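Lists > Parish Life > Hospitality and Gatherings > Message 7

Re: Seniors' lunch after Easter, and the singing

14th April, posted by Nuno Henriques

Hello everyone, and thank you for all the kind notes,

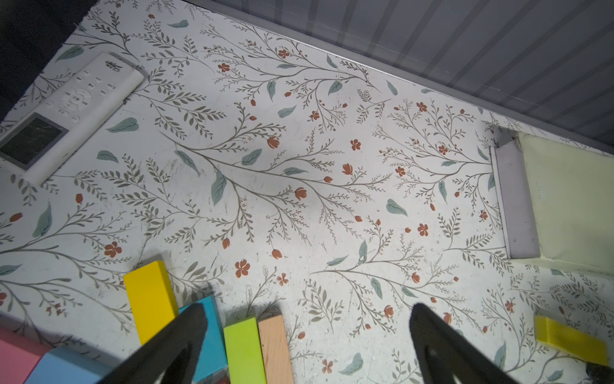

I've been meaning to write back properly ever since Brandier's message came through, and I kept starting and then being called away to something, so please forgive me if parts of this have already been settled over coffee without me. I'll put her message in again underneath because I know a few of you only joined the list in February and may not have seen it.

> Dear all,
> I have been asked whether we are doing the seniors' lunch again this spring,
> and if so whether it will be in the lower hall or upstairs. My own vote is
> downstairs, as the kitchen is right there and my knees are not what they were.
> Could we also talk about the music? Last time we had the hymns before the
> meal and a good many people arrived halfway through the second one and stood
> in the doorway in their coats, poor things, not knowing if they should sit.
> I'm happy to do the soup. I am not happy to do the soup AND the sandwiches.
> Also, does anyone have my big blue ladle?
> Brandier

First things first: I don't have the ladle, but I did look. There's a steel one in the drawer under the urn and a plastic one with a melted handle that I think we could all agree to part with.

Yes, we're doing the lunch, and I'm so glad. I know there was some wondering about it after Prata moved out to the coast to be near her daughter, because she'd carried it for such a long time and had the whole thing in her head, right down to who can't have onion. But she very generously sat on the phone with me for the better part of an evening and I wrote it all out in a scribbler, and what I couldn't read back the next morning I phoned her about again. She sends her love to every one of you. She's found a church with a good choir and a terrible parking lot, and she's already been talked into the altar flowers.

Downstairs it is. Upstairs has the nicer light, I'll grant you, and I did love seeing everyone by those windows the year we had it up there, but it meant carrying every pot up the back stairs and I still think about the gravy. The lower hall seats 50 comfortably if we leave the stacking chairs along the wall, and so far we have 28 names on the sheet. I expect that to climb once it's been announced after the service a couple of times. If you're bringing a neighbour, please do put them down too, even if it's only "Joan's friend." We had plenty of friends last time and they were some of the best company in the room.

Now, the music. I've gone back and forth on this one. I grew up in a parish where you sang first and ate second, and my grandmother would've had something to say about anyone who reached for a bun before the last amen. So there's a bit of me that would like to keep it as it was. But Brandier's quite right about the doorway, and I was one of the people in a coat, so I can't very well argue. What I'd like to try is grace sung together once everybody's seated (the short one, we all know it), then the meal, then the hymns with the tea and squares. That way the latecomers can slip in during the soup, and those who need to leave early for a ride won't miss their dinner. Kevasico has offered to play, and he's asked for requests ahead of time so he can practise the ones with too many flats in them. Please send those to him directly. Seven hymns would be plenty, I think, and I'd ask that we don't do every verse of all seven, much as I love a last verse.

On the matter of sandwiches — Brillora has said she'll take them on, with help. She'd like two more pairs of hands the evening before, for buttering mostly, and she'll have the kettle going. I went last year and it was honestly the nicest part of the week. We got talking about the old Sunday school picnics and somebody remembered the words to the bus song, all of them, and we were there until nearly ten. If you've ever thought you weren't much use in a church kitchen, come to the buttering.

Still wanted:

Egg salad and one other filling without mayonnaise
Squares and loaves, cut, with a note if there are nuts
Three drivers who don't mind a second trip
Someone tall for the cupboard over the fridge
Cream, milk, and the good margarine

I'd also like to ask about the prayer before the meal. In the past Prata did it herself, and she had such a lovely plain way with it. I've had one suggestion that we invite one of the seniors to say it, and I like the idea very much, but I wouldn't want to put anybody on the spot. My uncle was asked once with no warning at a wedding and he was so flustered he blessed the caterers and sat down. (They were pleased, mind you.) If you know of someone who'd enjoy being asked, and enjoy having a week or two to think it over, would you drop me a line off the list?

One last bit of housekeeping. There's $19 left in the envelope from the last lunch, which will cover the cream and perhaps the margarine. I'm not worried about the rest, as people here have always been so good about bringing what's needed, but do keep your receipts if you buy anything big, and bring them to me. Please don't leave them in the hymnals. I found one from a turkey tucked in at "Abide with Me" and I've no idea whose turkey it was or whether they were ever paid back. If it was yours, tell me!

I think that's everything. I'll be in the hall on and off all week putting the tables to rights, so pop your head in if you're going by.

With love and thanks,
Nuno

P.S. Brandier, would you make the barley one again?

4 replies
Shared 2 times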